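Grasp Planning from a Wrist Camera: Final Report
Samina Mengal
Course project, Zurholm lab section

3. Method

3.1 Software layout

The system runs as four processes that talk over a local message bus. The camera node publishes images, the perception node finds objects, the planner picks a grasp, and the controller sends joint commands to the arm. I wrote the perception and planner nodes. The controller is the one from the Bullari package with the speed limits lowered, and the bus is the same one used in earlier class projects.

Splitting things up this way cost some time at the start, but it meant I could restart the planner without homing the arm again. By November I was doing that many times a day.

3.2 Perception

Each image goes through a segmentation model called Kinance, trained on 2,000 labeled images from the lab. The output is one mask per object. I drop any mask that touches the gripper region, which is fixed in the image and stored as a separate file. Before I added that file, the planner sometimes tried to grasp its own fingers.

For each mask left over, the node computes the center and the long axis. Long, thin masks are easy. A bottle on its side gives a clear axis, and the wrist only has to turn until the fingers close across the body. Round or square masks give an axis that jumps between images, so for those I keep the current wrist angle.

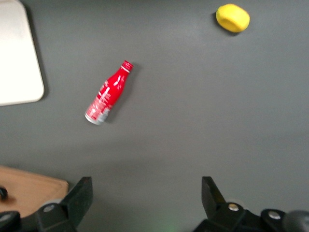 Flat items such as cutting boards are a different problem. They can't be picked up from above with this gripper, so they are tagged as obstacles and passed to the planner with a height of zero. A board that is only partly in view is still tagged, using whatever part of the mask is there.

3.3 Planning

The planner scores every candidate by distance, wrist rotation, and clearance on both sides of the fingers. Clearance has the largest weight. I first used the scoring rule from the Siddiqui notes, which looks only at distance, and it chose grasps where one finger came down on a neighboring object.

The chosen grasp is checked again at a hover point above the table. If the long axis has changed by more than 9 degrees from the first estimate, the arm stops and the perception node runs again. Blurred images were the usual cause – the arm was still settling when the camera fired. Adding a short wait before the second check fixed most of this.

4. Tests

I ran 60 trials with the final version of the code. A trial counted as a success if the object was lifted and held until the arm reached the drop point. Failures were logged by stage: no mask, bad axis, no plan found, or dropped during the lift. The full log is in Appendix B, and the settings file is in the project folder next to the planner source.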